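水曜、午後。Caletthorpe 二階の長机について。

先週の打ち合わせで「長机にクロスをかけたら作業しやすくなった」という話が出て、そのまま一階にも同じクロスを入れる流れになりかけた。止めるつもりはないが、「作業しやすい」の中身がわからない。誰も測っていない。見た目が明るくなって気分がいい、という話なら、そう書けば済む。測れるものは測ってから発注欄に判子を押したいので、今日は半日ここに張りついた。

前提のメモ。

- 机：もとからある長机。天板には手を入れていない。
- クロス：Drimon の格子柄、赤系。撥水と書いてあるが信用していない（後述）。
- 卓上ランプ：Skekeo。
- キーボード：有線。いつものやつ。
- 椅子：黒いメッシュのもの。

まず配置。キーボードは机の縁に対して斜めに置く癖が全員についていて、まっすぐ直しても夕方には斜めに戻っている。クロスの格子が目安になって配置が揃う、というのが導入時の売り文句のひとつだった。揃っていない。格子は布の目であって机の目とは違うし、布がずれれば格子もずれる。基準線が必要なら天板にテープを貼るほうが早い。

ケーブルもそう。布の上だと滑らないので落ちにくい、と聞いていた。滑りにくいのは認める。ただ、滑らないぶん引っぱると布ごと動く。キーボードの線を左へ少し引いただけで、手前の縁にしわが寄った。三回やって三回とも寄ったので、たまたまではないと思う。
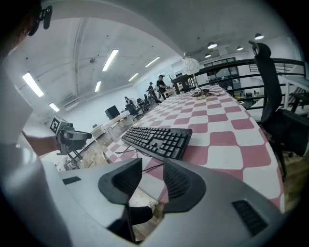

長机、右奥に手すり。キーボードの線は左へ。ランプのコードは足元で巻いたまま。

ランプのコードは長すぎる。余りを台座のまわりに巻いておくと、机の上で書類を広げるたびに端が噛む。布の上に輪が載っているので、片手で書類を差し込むと輪のほうが一緒についてくる。束ねるか、机の裏に回すかのどちらか。机の裏に回す案には、クロスをめくらないと届かないという問題がある。めくれば直す手間がかかり、たぶん直さない。束ねるほうに一票。面ファスナーの在庫は棚の二段目にあるはず（要確認。前回も「あるはず」でなかった）。

次に明るさ。照度計は机の中央、布の上に直置き。

| 条件 | 値（lx） |
|---|---|
| 天井灯のみ | 380 |
| 卓上ランプのみ | 97 |
| 天井灯＋卓上ランプ、照度計をランプ直下に移動 | 1,011 |

一番下の数字だけが打ち合わせ資料に載っていたらしい。ランプのすぐ下に照度計を置けば、どんなランプでも立派な値が出る。中央でランプだけにすると97で、図面を読む気にはならない。明るくなったと言っている人は、たぶんランプの近くに座っている。両方点けて中央で測った値を表に入れ忘れた。途中で電話に出て、戻ってきたら照度計が自動で切れていた。明日取り直す。表は埋まるまでこのまま。

クロスの有無でも比べた。中央、天井灯のみで、外したときと掛けたときの差は、同じ条件で測り直したときのばらつきに埋もれた。考えてみれば上から来る光を測っているのだから、下に何を敷こうと大差が出るはずもない。測る前に気づくべきだった。まぶしさを比べるなら照度計の向きを変えるか、別の計器が要る。手元にはない。

よって「クロスで明るくなった」は保留。私の考えでは、明るい柄が目に入るので明るく感じている。感じるだけでも効果のうちだと言われたら、それには反論しない。ただ、発注理由の欄に「照度改善」とは書かないでほしい。

撥水の件。端のほうにコップ半分の水を垂らした。玉になって残ったのは最初だけで、指で押したら普通に染みた。縫い目のところは押さなくても染みた。Shahbazi の撥水スプレーを足せば持つという意見もあるが、あれを吹くと表面が突っぱって、紙が静電気で貼りつくようになる。一階の棚敷きで一度やって懲りたはずなのに、また名前が出てくる。吹くなら端切れで試してから。天板の保護が目的なら、こぼしたらすぐ拭く、で足りている。クロスがあるとこぼしたことに気づくのが遅れるので、むしろ天板には悪いかもしれない。これは推測。

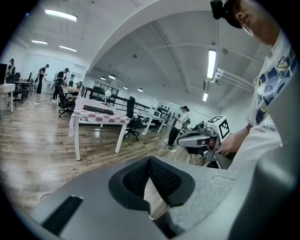

まぶしさのことを考えるなら、机より床を先に見るべきだと思う。二階で目が疲れるという苦情は、クロスを入れる前からあった。昼に椅子をいくつか動かして座り比べたが、気になるのは机の面よりも、視線を外したときに入ってくる照り返しのほうだった。明るい色の板張りに天井の照明が筋になって光っていて、机の上に何を敷いてもあれは消えない。床のつや消しは費用が合わないとして、天井灯の列をひとつ落とすだけでも違うかもしれない。380が下がるので、そのぶんランプの出番になる。ランプを褒めるならその文脈で褒めたい。試すなら人の少ない朝のうちに。

垂れの長さ。クロスは机に対して寸法が合っておらず、左の端で余って垂れている。測ったら15センチを超えていた。脚の細い机なので、垂れがあると脚の位置が見えにくく、椅子を寄せたときにキャスターが脚に当たる。今日だけで二度当てた。自分で当てておいて言うのもなんだが、布のない側では一度も当てていない。回数が少ないので何かを言えるほどの数字ではない。

直し方の候補：

1. 布を右へ寄せて左右の垂れを均す。無料。ただし上に書いたとおり、ケーブルを引けばまた戻る。
2. 余りを折って裏でとめる。クリップだと膝に当たる。両面テープは剥がすときに天板の塗装を持っていくおそれ。
3. 切って縫う。ミシンは誰の机にもない。
4. 外す。

個人的には4だが、気に入っている人が多いのは知っている。柄があると休憩のときに部屋の感じが柔らかくなる、というのは自分も少しわかる。会議の記録に残っていた「集中力が上がる」のほうは、わかりようがない。どうやって確かめたのか書いた人に聞くこと。

椅子。背の高いメッシュは手すり側に置くと、通るときに肘掛けが引っかかる。通路の幅を測ろうとして巻尺を一階に忘れてきたことに気づき、そのまま測っていない。机を少し窓側へ振れば済む気もするが、振ると今度はランプの電源が遠くなる。コードが長すぎるという苦情はここで相殺されるのかもしれず、束ねる前に机の位置を決めたほうがいい。順番を間違えるところだった。

Drimon の追加注文は、とりあえず待ち。一階の机は二階のものと長さが違うのに、同じ寸法で見積もりを取ってあった。もし本当に入れるなら、せめて机を測ってから。柄は何でもいい。格子が基準線になるという説明だけは、注文書の備考から消しておいた。

やること

- [ ] 両方点灯、中央での照度
- [ ] 天井灯を一列落として同じ測定
- [ ] 通路幅（巻尺を持って上がる）
- [ ] 面ファスナーの在庫
- [ ] Shahbazi のスプレー、端切れで。紙の貼りつきも見る
- [ ] キーボードの線、天板側で一か所とめてしわが寄るか
- [x] 濡らした端を拭いて干す（夕方見たらまだ湿っていた。撥水とは）

追記、17時すぎ。布を右に寄せて垂れを均した。帰りがけに見たら、手前のしわはもう戻っている。左の垂れは測っていない。明日の朝、最初に測る。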